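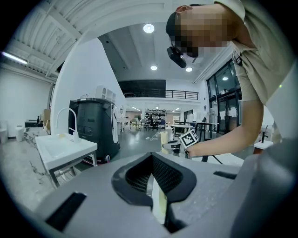
June, nearly ten at night, kettle on

A long day and a good one, and I want to get it down before it turns to mush in my head. The tracker is behaving at last! Well, mostly. I've been chasing the same fault since we moved the rig over from Stadley, and I had started to dream about it, which Zoriana says is when you should go and dig the garden for a weekend.

The trouble was always at the sink. Out in the open hall the pose estimate sits there as steady as you like, and then you bring the gripper in towards the basin and the path gets a little hop in it, as if the hand had hiccupped. I'd blamed the lens model, then the marker on the other gripper, then (I'm ashamed to say) Akash's wrists. He took that very well. This morning he put his cap and the head camera back on, leaned in and did the reaching again while I went through my notes on the timestamps for what must be the fourth time.

And there it was, in the timestamps all along. Maillard, our little syncing program, was lining up the head camera with the grippers at the start of each take and then trusting the clocks to stay friends for the rest of it. They don't. By the end of a long take they had drifted apart by 97 milliseconds, and of course you only notice when the hand changes direction quickly, as it does near a tap. I changed it to line things up again every 200 frames and ran the whole of the Ovthorpe set through, all 628 takes, while I ate my sandwich. The hop has gone from every take but 10.

Those last ones are a different animal, I think. The windows down that side are lovely to work beside but they do play havoc with the feature matching – all that glass, and bits of the ceiling showing in it, and the poor mapper believing every word. Zoriana wants to mask the glass out by hand. I'd sooner teach Brumix to distrust anything that slides about when it ought to stay put, but that's a week's work and she may well be right that a mask is an afternoon's.

We argued it all the way to the car park, very happily. She's drawing one mask tomorrow, just to see, and I've promised not to touch the planner until she has. I must remember to send Akash the new build before he starts, and to take back his blue mug.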